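The Lodger's Inventory

To the Office of Residence, Kivusholm. Submitted May 28, 2022, by Ylva Boström, Inspector of Vacated Rooms.

The undersigned was directed to enter the upper room on Gudon Street following the departure of the tenant, Mr. Pestov, and to record its contents for return to the owner. The key was supplied by the firm of Ljungberg, which has managed the building for 30 years and which declined to send a representative.

The door was found locked. The rent had been paid through August. On the sill lay an envelope containing 500 crowns and a note in pencil, reading: "For the piano." There is no piano in the room, and no piano is listed in any earlier inventory.
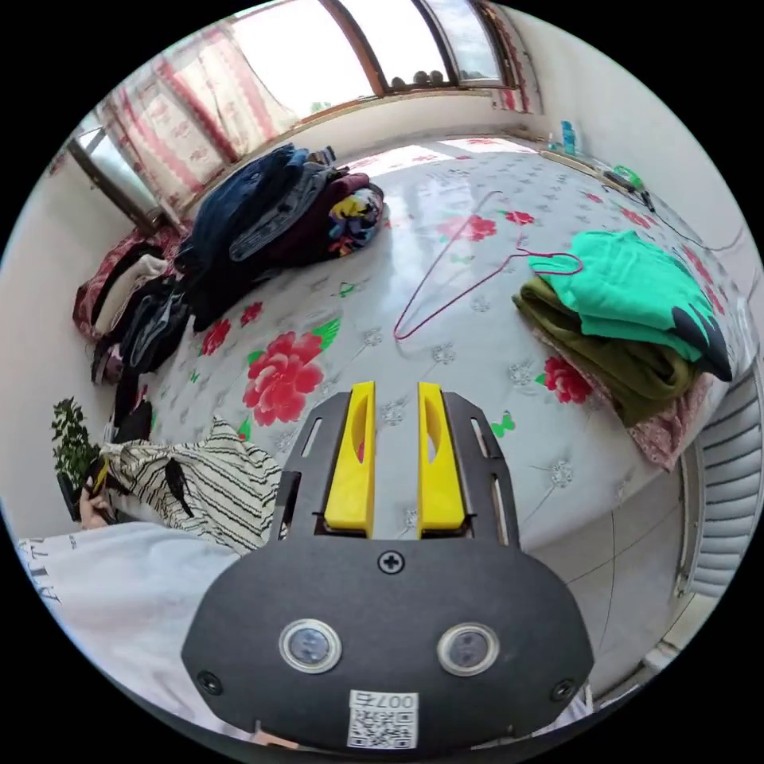
Second Visit

The undersigned returned the next morning in order to settle the matter of the envelope. The tenant downstairs, a retired ferry clerk, was asked whether she had ever heard music from above. She replied that she had heard it every evening at suppertime, that it was always the same waltz, and that the player stopped each time at the same bar and began again. She had assumed that the Office knew.

The floor was examined for marks of the kind a heavy instrument leaves. Two were found beneath the rug, deep and evenly set, with old varnish worn into them. The stairway was then measured. It is too narrow at the turn to admit a piano of any make known to Ljungberg, whose reply on this point was prompt and rather short.
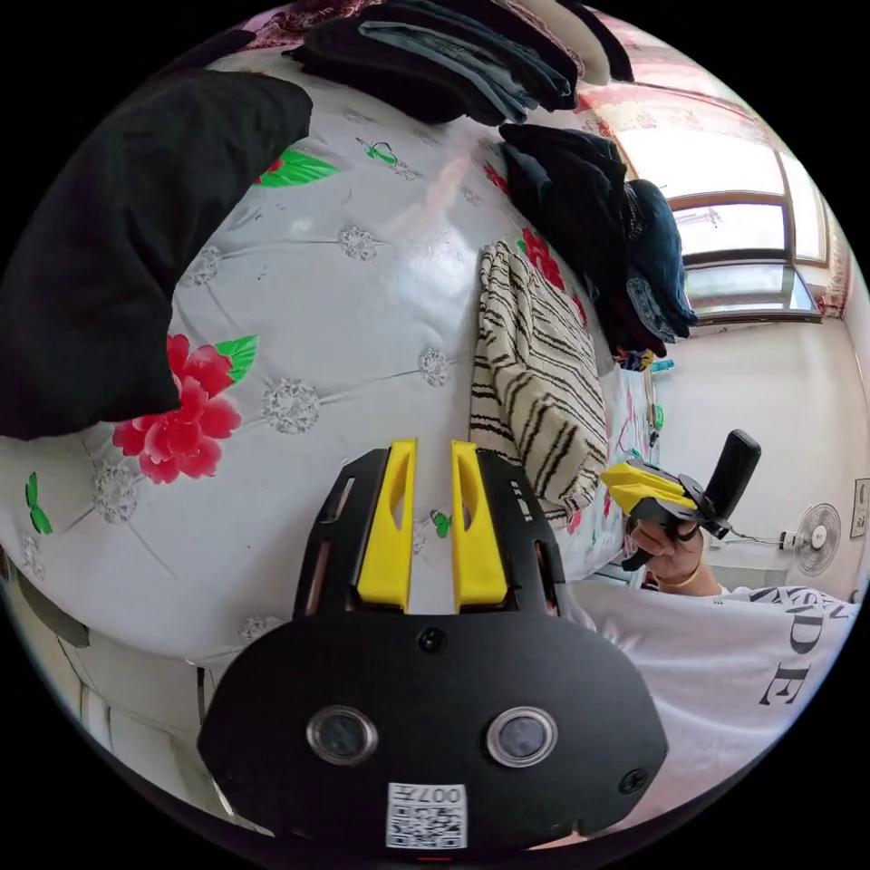
The regulations provide that money left in a vacated room be held for the tenant or applied to damages. They do not provide for money left toward an object that cannot have been brought in. The undersigned therefore requests instruction, and asks further that the room not be let before August.

She remained until suppertime in order to complete her notes. At the usual hour the waltz was heard, quite clearly, from the floor below. It passed the difficult bar without stopping. The clerk came up afterward to ask who had been playing, and was told that the inquiry was still open.

The key has been retained.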